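Wedding Place Cards, One Pen Stroke at a Time
1/18/19

I've wanted to corner a calligrapher for ages, so when the woman behind Trurkutley, a one-person lettering shop, said I could come over and ask her anything, I brought a notebook and way too many questions.

I started with the obvious one: how do you get into this? "I was bored at a desk job and I doodled the return addresses on the office mail," she told me. "Somebody complained. Somebody else asked me to do her wedding." That wedding had 152 guests, and she charged 11 dollars for the whole thing! (She has since raised her prices, thank goodness.)

She writes place cards, envelopes and the occasional family name sign, and I wondered which names give her trouble. "Short ones, always. A long name gives you room to fix your spacing. With three letters, everybody sees the wobble." Gallagher is her favorite last name to write because of the double L in the middle, and she'll happily do a whole row of them for practice. Vestov was harder. She had a family by that name order a sign last March and she redid the V so many times that she went through a full pad of paper.
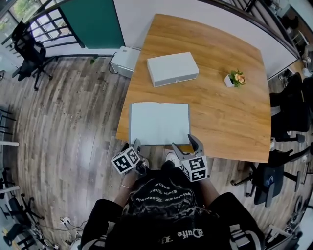

4 min read · 800 words

I asked about spelling mistakes, and she groaned. "I copy from the list you send me. If the list is wrong, the card is wrong." Now she mails every customer a proof first, and they have to write back yes before she opens the ink. Her biggest job so far was 633 envelopes, and the proof for that one caught two cousins listed under their maiden names.

Her ink is from Nikel, a little supplier she found through another letterer, and she won't use anything else on dark paper. I asked if a beginner needs the fancy stuff. "No! Get a pencil, write your own name for a week, and see if you still like it."

I've been doing mine on the backs of grocery receipts. The capital is getting better, but the tail still looks like a fishhook.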